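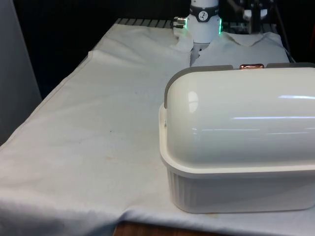
Working out origin for a preference claim

Goods qualify for a reduced rate of duty only if they meet the origin rule in the relevant trade agreement. The steps below assume that you make the goods yourself and buy in part of the material.

Step 1. Find the commodity code of the finished article and of each bought-in material. Use the code in force on the day of export.

Step 2. Look up the product rule for the finished article. Most rules ask for a change of tariff heading, a limit on non-originating materials, or either at the exporter's choice.

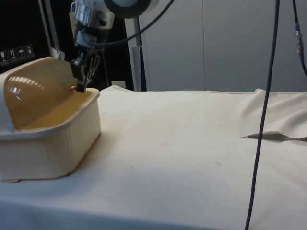
Plastic container with ribbed front

Step 3. List every material on the worksheet, with supplier, code, value and origin. Anything without a supplier's declaration is entered as non-originating – even if you believe it was made locally.

Step 4. Divide the value of non-originating materials by the ex-works price. With materials at 168 and a price of 996, the share is 16.9 per cent. Leave out any internal tax repaid on export.

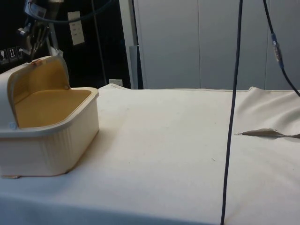
RECORDS AND DECLARATIONS

Step 5. Put the origin statement on the invoice, using the exact wording in the agreement. Check whether a registration number is needed above a given consignment value.

Step 6. File the worksheet with the supplier's declarations and the production record. Retention periods differ between agreements, so note the longest one that applies to the product.
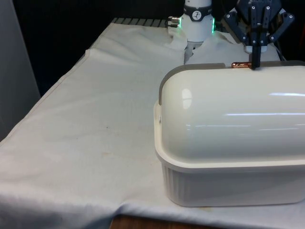

Rework the calculation whenever a supplier, a material or the ex-works price changes. A long-term declaration covers only the goods and dates written on it, and a replacement should be requested before it runs out.

Worksheet layout by Kirsten Ravn. Checked by Akinyi Mrema, July.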